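Erketti Eder 20 rowing machine – ex-demo and new

Back in stock as of Thu 21 August. Both versions, new and ex-demo, but the ex-demo ones go fast so ring first if you're driving over.

The Eder 20 is the air rower we've had on the floor at Petden the longest. 20 damper settings, chain drive, folds in two for storage. Fine for home, fine for a small club. Not really meant for a big gym with people on it all day – look at the Redumetti for that.

Quick specs
Length in use: 200 cm
Seat height: 48 cm
Damper settings: 20
Drive: chain, nickel plated
Monitor: time, distance, split, stroke rate, calories. Takes a chest strap (not included)
Power: batteries for the monitor, nothing to plug in
Price new: £755
Ex-demo: depends on condition, ask

What people ask us
Is it loud? Yes, a bit. It's a fan. Early mornings in a flat with thin walls, think twice.
Is it OK for tall people? Ashton Rutherford on our service bench has very long legs and gets full slide on it. Shorter rowers, move the footplates up two holes.
Does it need a mat? On a hard floor, yes. It creeps otherwise.
Can I do intervals on it? Yes, work and rest are set seperately, hold the middle button till it beeps.

Looking after it
Wipe the rail after every session. Oil the chain once a month, a few drops on a cloth, dont spray it. Check the seat rollers each January or whenever it starts to feel lumpy. Rollers and bungee cords are kept in stock.

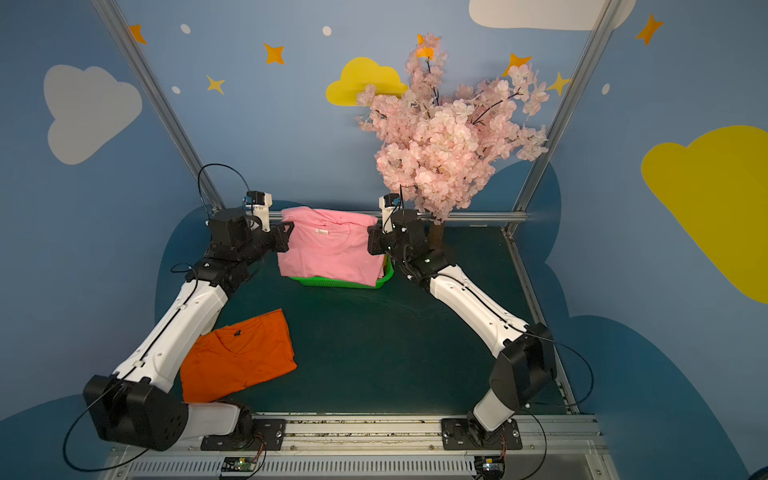
Delivery is to the door, ground floor only. Two boxes, the long one is awkward so have someone in to help. Assembly is eight bolts and the tools are in the bag – if you'd like us to build it for you, tick the box at checkout and Mhairi will ring with a slot.

Warranty is two years on the frame, one on the moving parts. Ex-demo gets six months on everything. Keep your reciept.

Part exchange on older Erketti rowers, send Kirsty Doolan a few photos and the serial number off the front leg. No treadmills please, no room at the moment.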